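The Grip Question
Two sets of fingers, one arm, and a month of picking up other people's groceries

By Doina Ristić

The first thing Senad Nikolovski did when I walked into the workshop was hand me a potato chip and a pair of kitchen tongs. "Pick it up without breaking it," he said. I did, and felt pretty good about myself. Then he handed me a full can of tomatoes and the same tongs, and I dropped it on my foot.

That is the grip question in its smallest form, and it has kept Nikolovski and his bench partner, Valbona Stan, busy for most of August. They work at Sasance, a small outfit that tests robot hardware for people who are about to spend money on it. The customer this time is Wumeck, a packing company that wants an arm at the end of one of its lines, putting mixed household items into shoppers' own bags. Wumeck already had the arm. What it couldn't settle on was the hand.

So the two of them set up a bake-off. In one corner is the Stojanović, a parallel gripper with stiff, flat fingers that slide straight toward each other. In the other is the Huvorico, a gripper whose two fingers swing in from the sides and have a bit of give in them when they close around something. Both bolt to the same wrist, both carry a small camera that looks down past the fingers, and both have to deal with whatever Stan puts on the table.

What she puts on the table is the fun part. I had pictured wooden blocks, or those bright plastic shapes you see in lab videos. Stan keeps a bin of ordinary stuff that fills half a shelf, and she shops for it the way some people shop for antiques. She turned over a packet of coffee for a full minute while I was there, squeezing the corners. "This one's a liar," she told me, delighted. "It looks firm and then the air moves and you're holding nothing."

The test list has 38 items on it, and each gripper gets every one of them in several different positions. By the time I visited, the log stood at 2,285 attempts between the two hands. Nikolovski showed it to me on a laptop with a cracked hinge. Every row has the item, the position, the finger setting, a yes or no, and a notes column that gets less scientific as the evenings wear on. One entry for a sponge says only "come on."

I asked to see the easy ones first, and they were lovely to watch. A box is a gift to the Stojanović. The arm comes down, the flat fingers close, and the thing rises so level you could stand a cup on it. The movement has a snap to it that made me grin every single time. Because the fingers travel in a straight line, the team always knows where the tips are going to be, and Stan says that makes the planning side much simpler. When she tells the arm to close to a certain width, that's where the fingers go, and the height of the tips doesn't change as they move.

The Huvorico is harder to love at first. Its tips travel in an arc, so they dip a little as they close, and on the first afternoon that dip drove them into the tabletop over and over. Nikolovski had to write a correction that lifts the wrist as the fingers swing shut. He got it wrong in both directions before he got it right. (Too much lift and the fingers pinch the air just above a pen. I watched a replay of this and it is very sad.)

But then they get to the round things, and the swinging fingers start to make their case. A tube lying on its side wants to roll away from a flat plate. If the Stojanović comes down even slightly off center, one finger touches first and nudges the tube along, and by the time the other finger arrives the thing has turned and the grip lands crooked. The Huvorico gathers it in. Even with a bad approach, the tube tends to end up in the middle of the grip, and Stan keeps sending it in from worse and worse angles just to see how much it will forgive.

Bottles are their own chapter. A standing bottle with a screw cap gives you two choices, the cap or the body, and they behave nothing alike. The cap is hard and small and easy to hold, but then the weight swings underneath. The body is steadier but may buckle, and a wrinkled label can fool the camera about where the edge is. Nikolovski likes the body. Stan likes the cap. They have been arguing this since long before I showed up, and they argue it with their hands, each pinching an invisible bottle in the air.

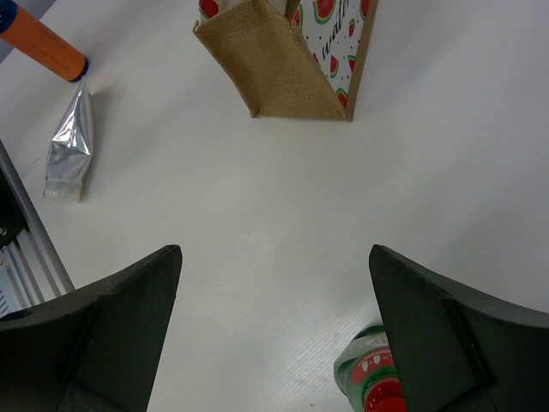 The camera turned out to matter nearly as much as the fingers, and I hadn't expected that at all. Mounted at the wrist, it goes wherever the hand goes, so it gets a wonderful close look at whatever is in front of the tips. It also has the fingers in its view the whole time. Anything tucked behind one of them is partly hidden at exactly the moment the arm most needs to see it. Stan's fix is a habit she calls "peeking": before the last stretch of the approach, the arm tilts the wrist a little to one side, takes a second look, then tilts back. It costs time on every pick. She thinks it pays for itself, and the log seems to agree, though she wants more runs with the slim items before she'll put that in writing.

Shine is the other headache. Foil throws bright spots that move as the arm moves, and the software that finds edges gets very excited about them. Lejla Perić, who writes that software from a desk so covered in snack wrappers I assumed she was just hungry (they're her reference set), has been teaching it to trust the outline of a pouch and ignore the sparkle inside. She showed me a before and after on her screen. In the first, the program had found 7 separate objects in a single crumpled pouch. In the second it had found one, and she clapped.

And then there are the bags. Wumeck's shoppers bring their own, and no two are alike: canvas, woven plastic, burlap, floppy cotton things with sayings on them. For now the team is only asking the grippers to take a bag by the fabric and move it a short way. The Stojanović does better than anyone guessed here, since flat plates are good at pinching a fold of cloth and hanging on. The Huvorico sometimes gets a wonderful big handful and sometimes slides right off. Stan is trying 3 different rubber pads on its tips, and the softest is ahead, though it picks up lint like a sweater and has to be wiped down between sets.

Printed bags bring their own trouble. A busy pattern gives the camera a lot to look at that has nothing to do with the shape of the bag, and Perić says a cheerful print can be harder going for her code than plain brown cloth. She has started collecting the loudest ones she can find. I promised to mail her one from home with parrots on it.

So which hand wins? I pushed, and got two answers. Nikolovski would bolt on the Stojanović tomorrow and spend the saved effort on better approaches, so the fingers arrive centered and the rolling never starts. Stan would take the Huvorico and its forgiving ways, lint and all. Nataša Kneževič, who runs the workshop and has to send Wumeck a single recommendation, listened to both of them with her coat on and her keys in her hand. Then she took the coat off again and asked to see the tube picks one more time.

They ran them until after eight. I stayed for all of it, and somewhere in there Stan let me drive. She gave me the hand controller, set the speed low, and put the lying coffee packet in the middle of the table. I went in with the Huvorico, a little too high, then a little too far left. The fingers swung shut, the air inside the packet shifted just the way she'd said it would, and the whole thing slid out from under me. Nikolovski typed it into the log as a no, and under notes he put my name.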